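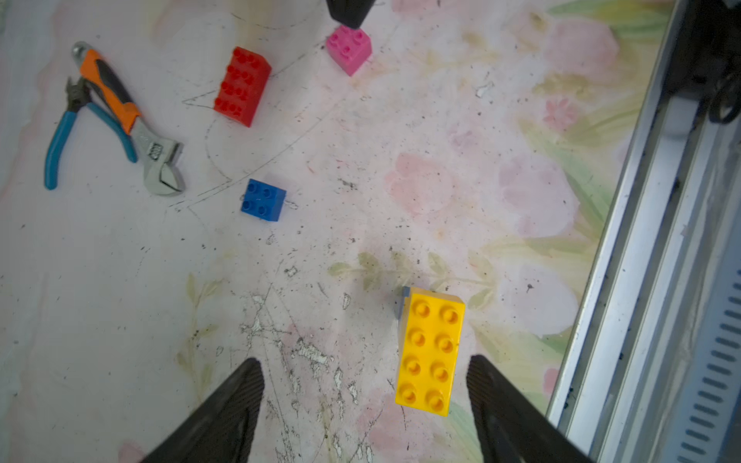
Yellow brick, two studs by four, on a flowered mat.

I've been buying and selling used toy bricks for a few years and people keep asking how I clean them. Long thread, mostly about water.

1/ Sort before you wash. I pull out anything with a sticker, a motor, a battery box or a metal axle. Those get wiped by hand with a damp cloth and never go in the tub.

2/ The last lot was a bulk buy from a closing toy library in Urbridge. 1,000 pieces, all plain bricks and plates, smelled like a basement. Paid $46 for it. That's cheap for plain bricks, but the smell is why it was cheap.

3/ Warm water, not hot. If you can't keep your hand in it, it's too hot for the plastic. I use a plain dish soap with no bleach in it. One squirt per gallon is plenty. More soap just means more rinsing.

4/ Soak an hour, stir with your hand, drain, repeat. The basement lot took four rounds before the water stayed clear.

5/ Mesh laundry bags are fine in the tub. I don't put them in the washing machine anymore. The edges come out scuffed and buyers notice.

6/ Toothbrush for the undersides. Soft bristle. Dirt packs into the tubes and a soak won't get it all.
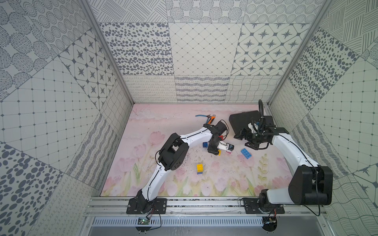 Tagle Brick Resale
Owner, Bitodbridge

7/ Drying takes longer than washing. Shake the water out, spread everything one layer deep on towels, undersides down for the first night and up for the second. A fan on low helps. No hair dryer, no oven, no sunny windowsill.

8/ If you bag them damp you'll get the smell back, and then you get to do the whole thing over. I did this with a 300 piece order in my first year and had to refund it.

9/ Yellowing is a separate problem. Washing doesn't touch it. You can lighten white and gray with peroxide and daylight, but it comes back on some of them, and I'd rather sell them as yellowed and price them that way.

10/ Teeth marks: throw in the play bin. I pulled 132 chewed ones out of the Urbridge lot. They go to a free box at the Skummont swap.

11/ For sorting after, do it by shape first and color second. It feels backward. But you can spot one red plate in a pile of mixed plates a lot faster than you can spot one plate in a pile of red everything.

12/ Somebody asked about vinegar. I use half a cup in a rinse if there's smoke smell, then rinse again with plain water. It helps some. Heavy smoke I don't buy.

13/ Next swap at Skummont is in April. I'll have plain bricks by the pound and a tray of wheels. Bring your own bags, I ran out last time.

March 8, 2022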